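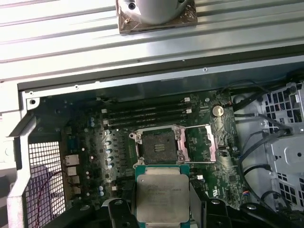 When Raili Lindqvist left her job in January, she had savings for nine months and one customer. Today her bookkeeping company, Lakis, has two employees and works for small shops and craftsmen in Dalcombe. I met her in her office over the bakery, where she makes very strong coffee.

"My first mistake was the price," she says. "I asked friends what they would pay, and friends are always kind. Then I asked strangers, and they told me another number."

She visited seven shop owners in one week with the same short list of questions. Most of them did not want cheaper bookkeeping. They wanted somebody who answers the phone in the evening, after closing time. Lindqvist changed her opening hours and raised the fee.

Was she afraid to lose people? "Of course. Aatos Ahonen, who was my first customer, left me the same month. He came back later, but I did not know this would happen."

She is more careful when we speak about loans. The bank offered her a larger sum than she had asked for, and she took only the half. "My husband thought I was foolish. Maybe he is right, we would have a better printer."

About advice for others who start, she thinks for a long time. She recommends to write down every expense from the first day, also the parking. Her own parking came to 506 in the first quarter, and she had planned nothing for it.

In the autumn she would like to take one more employee, preferably a person who speaks Arabic, as several new customers have asked for it. The advertisement is written already. "It is too long," says Lindqvist. "I must cut it tonight."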